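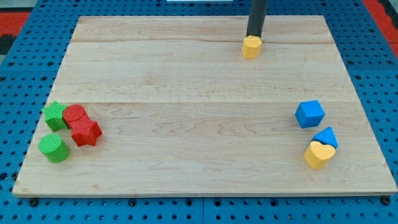 How to stop your push arm climbing onto the blocks (and what to do once it has)

If you run a tabletop pushing rig for long enough, sooner or later the rod will stop nudging a block along the board and start leaning on top of it. Mine did it for the best part of a month before I understood why, and I went down several daft roads on the way. I'm writing up the whole fix so you can skip those.

My setup is a small arm with a dark rod for an end piece, a maple board bolted to a pegboard table, and a set of coloured foam-like shapes: stars, cylinders, a cube, a triangle, a heart and a hexagon. I drive it with the Zuvach controller and log everything in Ledesma. If you use something else the menus will be different, but the fault is the same, I promise!

What it looks like when it goes wrong

You ask for a sideways shove. The rod comes down, but it meets the top face of the block where it should have gone past the edge and down beside it. The yellow hexagon was always my worst offender. From the operator's seat it's dead easy to miss, and if your controller carries on and sends the sideways move anyway, you've got the arm dragging a block along under load. At best the block skates off somewhere silly. At worst you bend something. I went back through 1,247 logged pushes one wet evening and found 391 where the tip had stopped higher than it should have. I felt a bit sick, to be fair, as I'd been calling those "slow starts".

First, make it safe

Don't grab the block. I know it's tempting. The motors are holding a position they can't reach, so the moment the block comes out the rod will drop, and it drops quickly.

1. Press pause, then the stop button. On mine, pause alone leaves the motors trying.

2. Keep your hands off the board and raise the rod straight up with the jog controls, in the smallest steps you've got. No sideways moves until it's clear of the block.

3. Once there's daylight under the tip, send the arm to its parked position and switch the motor power off.

4. Now pick the block up and have a look at the top. If it's dented, retire it. A dented top catches the rod again and you'll be chasing your tail.

Next, find out which fault you've got

There are two that look identical. Either the rod is going down in the wrong place, or it's going down in the right place and the block isn't where the camera reckons it is.

Clear the board and jog the rod down to a pencil cross near each corner. If it misses all the crosses by the same amount in the same direction, your arm and board have parted company. Check the bolts at the near corners before you touch any software. I didn't, and spent a whole afternoon recalibrating a board that could still wiggle.

If it hits all the crosses, put one block back in the middle and compare the position on screen with a ruler measurement. Then do the same near the far edge. Mine was spot on in the middle and drifted as I went back — that was the clue I'd been missing all along. Jennylyn Ocampo on the Wemisthorpe makers' list had told me to test the far edge weeks earlier, and I'd only bothered with the middle. Sorry, Jennylyn!

The fix

Redo the camera calibration with points spread over the whole board, right out to the edges. The Zuvach wizard lets you finish with a handful in the centre, and it'll happily say everything's fine.

Then make the approach more forgiving. I moved the touchdown point further out from the block, so the rod lands on bare wood and slides in. It costs a little time on every push (I can live with that).

Last, and please do this one even if you skip the rest, add a height check. After every descent, compare the actual tip height with the one you asked for. If it's too high, lift, go back to park and flag it. In Ledesma it's a rule on the descent step, under Limits. I also set the downward force limit to 50 on the controller's own scale, but yours will want its own number, so start low and creep up.

Testing it

Run with one block first, then add the others, and put some close together on purpose, with a star next to a cylinder if you have them. Tight gaps are where the rod has least room to land. I've done 1,140 pushes since the change and the height check has tripped on a few of them, mostly in the tight spots. Each time the arm lifted off and waited for me.

I'm still not happy with the far edge. The next job is a stiffer camera bracket from Grarico, and I'll add the measurements to this page when it's fitted.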